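Storing and Reusing Plastic Bags in the Kitchen

Plastic bags accumulate faster than they are used. A household that shops twice a week and carries home four or five bags each time will fill a deep drawer by the end of a season. The notes below cover sorting, cleaning, folding and storage of thin carrier bags, printed food packaging and resealable freezer bags, in that order of difficulty.

Sorting

Empty every drawer, hook and cupboard that holds bags and work on one clear surface. Make four piles: thin carrier bags with handles, heavier bags with handles, printed food packaging, and zip bags. Paper bags are a separate matter and should be stored flat and dry.

Discard any bag with a split seam. Holes near the handle can be tolerated in a bag meant for dry trash. Holes in the base cannot. To test a base, trap air in the bag by twisting the neck closed, then press gently with the palm. A leaking bag goes slack within a few seconds. Bags that leave white flakes on the fingers have begun to degrade and should go out with the day's trash.

Keep no more than 15 thin carriers per household. The figure is arbitrary but it fits a standard cardboard tissue box when the bags are folded as described below. A household with a dog may double it.

Cleaning

Bags that held raw meat, fish or eggs are not washed. They are thrown away. Bags that held bread, dry pasta, rice or washed produce can be shaken out over the sink and wiped with a cloth wrung out in warm water and a drop of dish soap. Turn the bag inside out first. The crumbs collect in the two bottom corners, and a bag wiped only on the outside will bring pantry moths sooner or later.

Drying takes longer than expected. A bag hung by one corner dries on the outside and stays damp in the fold. Stand it open over a tall bottle or a wooden spoon set upright in a jar, mouth down, and leave it overnight. Do not use a hair dryer or place bags on a radiator. Thin film softens and shrinks well before it visibly melts.

Printed packaging

Printed bags from snacks, frozen goods and dry goods are glossier and stiffer than carrier film and behave differently. They hold a crease, they resist rolling, and they spring open in the drawer. Large blocks of colored ink may rub off on damp food, so the printed side should never be turned inward for a second use. Use them for peelings, coffee grounds, or to line the small bin under the sink.

Crumpled packaging takes up several times the room of the same bag laid flat. Pull it by opposite corners first, then smooth from the sealed end toward the open end with the side of the hand. Working the other way traps air.
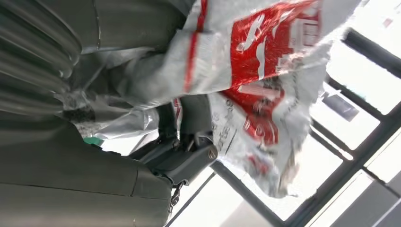 Valentyna Ostapchuk writes that the smoothing step can be skipped for anything going straight into the bin. She keeps a wide-mouthed jar by the stove for crumpled wrappers and empties it at 6 in the evening, before dinner is started. The flat method, in her view, is worth the time only for bags with at least two more uses in them. Her other point concerns clips: take every clip and tie off before the bag goes anywhere, and put them in a saucer, or they will be thrown out with the bag.

Both points are fair. The jar works best with a lid if the wrappers held anything sweet.

Folding carrier bags

1. Lay the bag flat with the side gussets tucked in and the handles together.
2. Press the air out from the base toward the handles.
3. Fold lengthwise in half, then in half again. The strip should be about as wide as three fingers.
4. Starting at the base, fold the corner over to form a triangle. Continue turning the triangle up the strip, keeping the edges even.
5. Tuck the remaining handle into the last pocket.

A loose triangle comes undone in the drawer. If this happens repeatedly, the strip is too wide or air was left in at step 2. Heavy bags do not take the triangle fold. Fold them in thirds and stand them on edge like files.

For quick access, thin bags can be interleaved instead. Lay each strip so that it overlaps the previous one by half, roll the whole chain from one end, and push the roll into a tissue box. Pulling one bag brings up the handles of the next. The roll must be put in with the outer end uppermost.

Zip bags

Freezer bags are worth washing three or four times. Check the zip track by running a thumbnail along it; grit in the track is the usual cause of a bag that opens in the freezer. Clear it with an old soft toothbrush. Mark each wash with a small dot of permanent marker in the corner and retire the bag at the fourth dot. A bag that has held onions or curry paste should be kept for onions or curry paste.

Store clean zip bags open by a finger's width. Sealed damp, they develop a sour smell that does not wash out.

Where to keep them

Any dry place away from the stove and out of reach of small children. The inside of a cabinet door is suitable if the holder is no deeper than the shelf setback. The Gunard wire holder fits most doors but its lower edge is sharp and snags thin film; a strip of masking tape along the wire cures it. The Larnedis tube is smoother, holds fewer bags, and needs two screws. A tissue box costs nothing and can be replaced when it sags.

Avoid the space under the sink. A slow drip at the trap will go unseen behind a mass of bags, and the lowest ones will be moldy by the time it is found.

Disposal

Thin film generally does not belong in the curbside bin, as it wraps around the sorting equipment. Many grocery stores have a collection box near the entrance. Film left there should be clean, dry and free of receipts, labels and clips. Crinkly packaging with a silvery inside is usually refused; check the notice on the box.

Repeat the sort in January and again before the summer. With the drawer already in order it takes less time than the first round.

Contact: Marchuk Household Notes, Lurnberg | Copyright Marchuk | Back to top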